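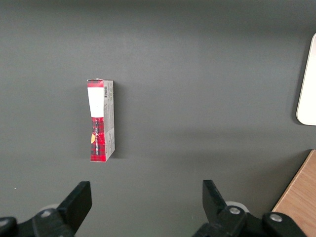 The Prekum cell is a small pick-and-place workstation built around a single robot arm, a parallel gripper with two black fingers and a wrist camera. It is used for handling light cartons and other household packaging on a flat, dark grey worktop. The cell was designed by Miltard, and the first one was installed at the Rocha packing works, where it is known by its bench number, 349.

Setting up

The arm is bolted to the bench before the worktop is fitted. The gripper is then mounted on the wrist and its screws are tightened in two passes, first by hand and then with a torque driver. The fingers are closed on a gauge block to check that their faces meet squarely. A gap at one side means that a finger has been seated badly and has to be taken off and refitted.

The camera is aligned last. It looks out past the fingertips, so that both fingers stay in view along the bottom of the picture with the work beyond them. A printed target is placed at five points on the worktop and the arm is driven to each in turn. The results are saved in the Kultent controller, which refuses to start a job if they are missing.

Grip force

Thin cardboard buckles easily, and tall, narrow boxes stood on end may also tip if one finger touches first. Grip force is therefore set separately for each type of carton. Boxes with dented tops or bowed sides are kept for this work - a setting that holds a worn box will usually hold a new one.

Maintenance

The worktop is wiped at the start of each shift, as dust and paper crumbs can be picked up by the camera as objects. Finger screws are checked every 329 hours of running, and the fingers are replaced after 2558 hours or when their edges become rounded. Camera alignment is repeated after any knock to the wrist.

The most common fault is error 5, a failed grip. It is generally cured by realigning the camera - replacing the gripper motor is seldom needed.

We use cookies to improve your experience. Accept all | Manage settings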